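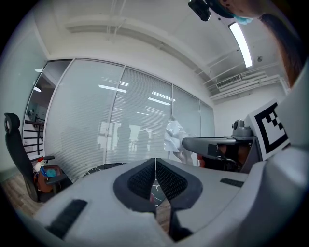
Vesela Zupan wrote to ask whether it's all right to clean office blinds while they're still hanging, or whether they have to come down first. Leave them up! I've looked after the offices at Pluvdale long enough to have tried both, and taking them down is how slats get bent. Her other questions are below, with a few I get all the time.

Which way should the slats face?
Close them one way, dust from the top down, then flip them and do it again. I use a barely damp microfibre cloth (an old sock over your hand works too).

We've got blinds on a glass partition. Anything different?
Only that people forget the glass behind them. Lift the blinds right up, do the glass, let it dry, then drop them again.

They never quite keep people out of sight. Are they faulty?
Probably not. With lights on both sides you'll often see shapes through the gaps. Try tilting the slats the other way before you order new ones.

How often do you do yours?
A proper clean in April and another before Christmas, plus a quick flick with a duster whenever I remember, which isn't as often as I'd like.

And the ceiling vent?
Dust that before the blinds, with the air con off. I did it the wrong way round once and had to start all over again. Kacper Krajewska still brings it up.

Last updated 5 December 2024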